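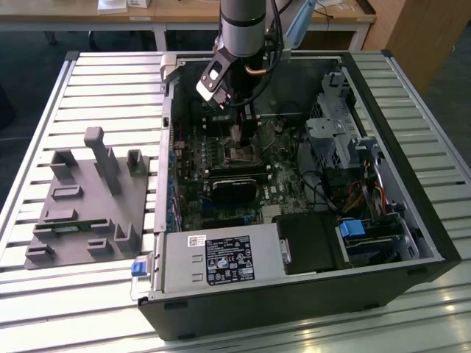
Figure 4-1. Tower on its side, arm over the board, fixture plate to the left of the case.

4. Recording processor insertion episodes

This section covers recording teleoperated examples of the processor insertion task with Sulero. It assumes the arm has been homed and both camera streams have been checked as described in Section 3. Operators who have only recorded the memory module task should read 4.2 and 4.5 before their first session.

Revised 20 May 2020. Send corrections to Lungile Swanepoel.

4.1 Before you start

You need:

- the open desktop tower for the task
- the fixture plate
- a processor from the practice tray (never one from the spares cabinet)
- a grounded wrist strap
- a plastic lifting pick
- the session sheet

CAUTION: Unplug the tower from the wall before placing it on the bench. Wear the wrist strap whenever your hands are inside the case or you are holding a processor.

4.2 Setting up the bench

1. Press the pause button on the teleoperation station and wait for the status line to read HELD.

2. Lay the tower on its side on the slatted bench top with the open side facing up. Place the fixture plate to the left of it.

3. Tuck the power and data cables toward the drive cage. A cable may cross the open space beside the board. It must not cross the socket or the memory slots.

4. Turn the case slightly from its last position. Up to 25 degrees either way is allowed. Do not try to return it to the same place each time. The policy needs to see the case in different positions, and the set recorded at Posberg last August had to be redone for this reason.

5. Open the retention lever, then raise the retention frame. Look at the contact pins under a lamp. If any pin is bent, stop and swap the board.

6. Load the processor into the holder on the fixture plate, metal side up, with its corner mark matching the mark on the holder.

7. Step outside the floor line and release pause.

Note: On benches fitted with the Procházka wrist, check that the cables beside the wrist have slack through the full turn before you release pause. The other wrists do not need this check.

4.3 Recording an episode

1. In Sulero, choose Task > CPU insert and type your operator code. The episode number fills in by itself.

2. Press the left pedal once. The recording light turns red and both camera streams begin writing.

3. Move the arm from its rest position to the fixture plate. Close the gripper on two opposite sides of the processor. Stop closing when the force bar turns green.

4. Lift straight up until the processor is well clear of the holder, then carry it over the near wall of the case. Do not cross the drive cage side.

5. Stop next to the socket and hold still for 2 seconds. The wrist camera should show the socket with its frame open, and the processor between the fingers. Use this pause to correct rotation. Small corrections are fine and should be left in the recording.

6. Move over the socket and lower until the force reading changes. Let the processor settle before opening the fingers. Do not press down with the gripper.

7. Open the fingers, raise the arm clear of the case, and press the left pedal again to end the episode.

8. Mark the result on the screen as Seated, Not seated or Aborted. Go by what you find when you look into the socket with the arm on pause, not by how the attempt felt.

If you drop the processor, press the right pedal. Sulero closes the episode as Aborted and keeps it. Dropped attempts are useful to the failure classifier, so please leave them in the folder.

CAUTION: Never reach into the case while the recording light is red. Pause first, then reach.

4.4 Checking the wrist view

Play back the first episode of every session before recording more. Go to the hold in step 5 of 4.3 and check these points on the wrist stream:

- The whole socket is in view, including the lever.
- Both fingers can be seen at the bottom of the view.
- The edges of the processor stand out from the board behind it.
- Glare does not hide the processor's lid. Faint lettering is acceptable.

If the socket is partly out of view, the camera bracket has slipped. Tighten it and repeat the camera check in Section 3. Episodes recorded with a slipped bracket cannot be repaired afterward.
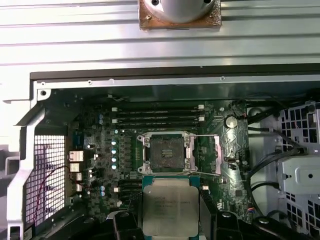
4.5 Resetting between episodes

1. Press pause and wait for HELD.

2. Take the processor out with the plastic pick. Hold it by the edges.

3. Wipe the lid with a dry lint-free cloth if it has finger marks.

4. Put the processor back in the holder. Check the corner mark.

5. Turn or shift the case as in step 4 of 4.2. Leave the retention frame open.

6. Check that the cables have not moved toward the socket.

Swap the processor for another from the tray after every 25 episodes and write the swap on the session sheet.

4.6 Ending a session

1. Park the arm and press pause.

2. Choose Session > Close. Wait for the checksum line before shutting down the station.

3. Compare the episode count on the screen with the session sheet. If they differ, write both numbers down and do not rename any files.

4. Lower the retention frame and close the lever. Return the processor to the tray.

5. Copy the session folder to the Erutetti share. A folder of 434 episodes takes nearly an hour over the bench network, so start the copy before you tidy up.

Note: Error 1791 during the copy means the share is full. The local folder is safe. Leave it on the station and tell Lungile.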